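FOR IMMEDIATE RELEASE

Fividance opens its second paint and plaster shop in Belham this April

Well, we've only gone and done it! After a long winter of sawdust, sandwiches eaten standing up and more cups of tea than I'd like to admit, Fividance is opening the doors of our new shop in Belham this April, and I couldn't be happier to be the one writing this.

If you don't know us yet, hello! We mix and sell decorative wall finishes for ordinary homes — hallways, box rooms, that chimney breast you've been meaning to sort out since you moved in. We started in Priso with one mixing machine and a very wobbly counter, and last year we sent out 2,089 tins from a back room that really wasn't built for it. So Belham is partly a treat for our customers and partly a rescue mission for my knees.

The big launch for the new shop is Fiore, our range of deep reds and dusty pinks. I've wanted to do a proper red for years. Reds are a pain, as anyone who has ever painted a dining room will tell you (you need an extra coat, then another, and then it looks like tomato soup when the lamp goes on). Fiore has 9 shades, from a soft rose to a good dark maroon, and they're all meant to be brushed on in a loose, streaky way so you get some movement in the wall.
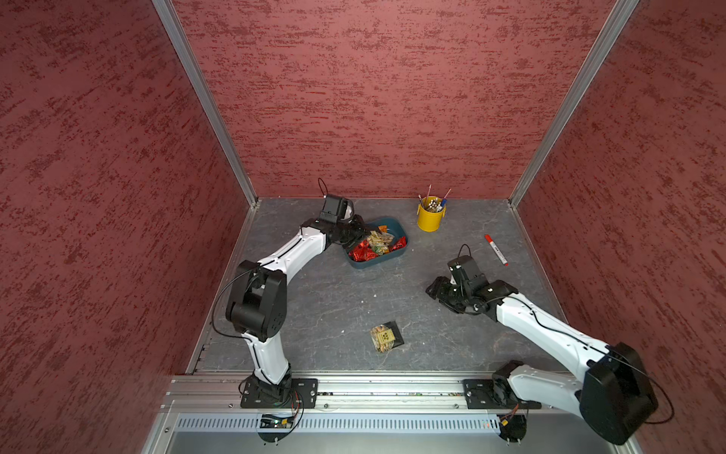 Maroon walls with darker red streaks, next to a grey marbled surface.

Grey goes with it beautifully, by the way. I was set on cream for the longest time and had a whole board of creams pinned up at home, but put a mid grey beside these reds and they calm right down. We'll have sample cards by the till so you can take a few away and prop them up next to your own worktops and floors. Please do look at them in the evening as well as the morning! I've lost count of the people who've picked a colour at breakfast and gone off it by supper.

The shop itself is in the old seed merchant's on the corner by the bus stop, all 1,822 square feet of it. Downstairs is paint, plaster and brushes. Upstairs is a bright room with big tables where we'll be running beginners' classes, three each month, with tea and a slice of something included. You'll learn how to load the brush, how to keep a wet edge and what to do when you've gone wrong.

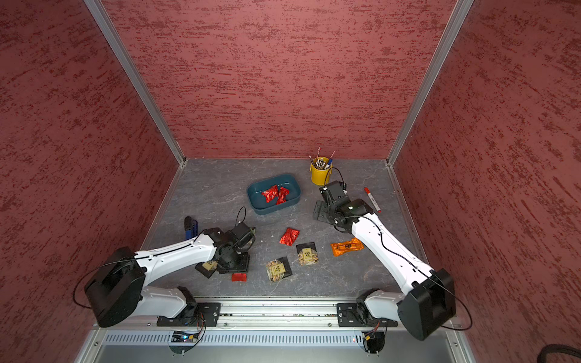

Classes are kept small and run from 10am until lunch, and you don't need to bring anything except old clothes. I mean properly old. We do have aprons, but plaster gets in your cuffs and your hair and, once, in my case, a very nice pair of boots.

We're open from 9am to 5pm on opening day, with a tin of Fiore tester paint for everyone who comes in before noon, and someone on hand all day to talk through awkward walls. Bring photos and rough measurements if you've got them — it saves a second trip. Dogs are welcome downstairs.

The Priso shop is staying exactly where it is, with the same hours and the same wobbly counter. Anyone with an order waiting there can have it moved to Belham free of charge if that's handier, just ask at the till.

For samples, pictures or a look round before we open, members of the press can contact the Fividance shop team in Belham. We'll put the kettle on.

ENDS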